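GARMENT CARE AND STOCK HANDLING
Handout 4: Hanging, folding, and what goes where
Nonlow Retail Skills, evening group

Bring this one back next time, we pick up from the waistband part. Last handout (sorting and checking labels) still applies, so if you missed it get a copy off the shelf by the door.

Before you start

Clear table. Wipe it. Anything light colored picks up dirt off a table faster than you'd think, and cream is worse than white for showing it.
Hands clean and dry, no hand cream.
Hangers out first, garments second. Most people do it backward and end up holding a shirt in one hand and digging in a box with the other.
Untangle hangers BEFORE you pick up a garment. Hooks catch on each other, pull them apart sideways, don't yank.

Which hanger

Thin plastic: T-shirts, light blouses, kids' things. Cheap, takes up little rail space. Bends under weight.
Wide shoulder: jackets, coats, anything with a shape to the shoulder.
Clip or bar: pants and skirts.
Padded: slippery fabrics, straps.

Stockroom at Dramari uses one color of hanger per size. Gavalas doesn't, they use size cubes on the hook. Learn whichever your placement uses and don't mix. (Question on this came up last term: no, you don't move hangers between shops even if you run out.)

T-shirts

1. Lay flat, front up. Shake out first if it's been in a pile.
2. Smooth from the middle out to the sleeves.
3. Hanger goes in from the BOTTOM hem, up through the body, hook out the neck. Never force it down through the neckline, that's how you get a bacon collar.
4. Lift by the hook. Check shoulders sit even.
5. Hook faces away from you on the rail, like a question mark.

Jersey stretches. If it's a heavy knit, fold it, don't hang it. Same for sweaters, always. A sweater left on a thin hanger for a week gets two points at the shoulders and you wont get them out without steaming.

Jeans

Can be folded or hung. Dramari folds, Gavalas hangs by the waistband. Know both.

Hanging over a bar: zip up, button done, legs together, seams matched. Fold lengthwise so the back pockets are on the outside. Then over the bar at the knee or a bit above. Even lengths both sides or it slides off.

Hanging by waistband: clips go at the side seams, on the band itself, not on the belt loops. Loops are only stitched at the ends and will tear.

Folding: lengthwise as before, crotch point tucked in, then hem up to the waistband, then in half again. Label side out if it has a leather patch.

Pale denim shows everything. Check hem and knees for marks before it goes out. Dark topstitching on pale denim is useful, gives you a line to match up when folding, so use it.

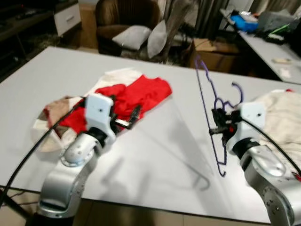
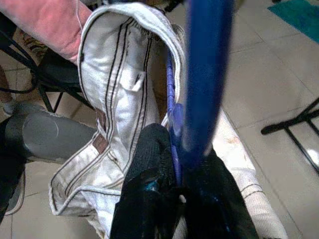

Fig. 3. Top: cloth pile with a likely T-shirt and purple plastic hangers. Bottom: off-white jeans, dark brown topstitching at the waistband.

Working from a pile

Take from the top. Sounds obvious. Pulling one from underneath drags the rest and you refold the lot.
Heavy fabrics at the bottom, light on top.
Reds and other strong colors kept apart from creams and whites if there is any damp at all. New red cotton bleeds. If in doubt put a sheet of tissue between.
Fluffy things (towels, fleece, brushed knits) get their own end of the table. They shed, and lint on dark fabric means the roller and another five minutes.

Two people at one table: one hangs, one folds, don't swap halfway through a pile. Agree who has the hangers. Rail at the hanger's end, shelf at the folder's end.

Speed

Don't worry about speed yet. Target for the end of the course is in the Elum workbook. The Elum stock list we use for practice has 409 lines and you'll only do a part of it. The full delivery sheet is 700 pieces, thats for the final session, whole group.

Common faults, from last time

- hook facing the wrong way
- shirt hung with one shoulder off
- jeans folded with zip open (leaves a crease across the fly)
- loose threads left on. Snip them, never pull
- tags hanging outside the neck
- empty hangers left on the table under garments

For next time

Practice at home with 3 T-shirts and a pair of jeans, any hangers you have. Do the jeans both ways. Write down which one held better overnight.
Read the Elum section on knitwear.
Bring a lint roller if you own one, we are short.

Spare copies of this and handout 3 in the tray. Sign the sheet on your way out.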